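Namham Counter Notes
README, version 2
Kristaps Vītola, December

What's in here: notes on putting away chopsticks after washing up, kept for whoever has the kitchen next. The folder also has a text file called drawer.txt, which is mostly complaints.

Scope: wooden chopsticks and the black cup they live in. Forks have their own README and a better attitude.

Surface: the quilted mat. Smooth it out before you start, or accept the wrinkles as I have. Sticks laid on bare counter roll toward the stove.

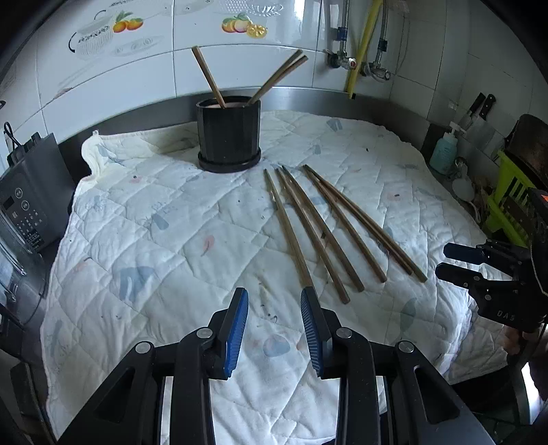 Order of work: fan them out, match them by length, then stand them in the cup with the thick ends up. Sticks that match nothing go in too. I own 50 and have never found a perfect pair.

Known issues: the cup tips if every stick leans the same way. Keep the saucer under it.

License: do what you like, but put them back.

Comments

rana_k: Thick ends up? Monster.

Posus: Drawer.txt is the better read.

Recent
- Nosden tea towels, a folding guide
- Forks README
- Lids, part 4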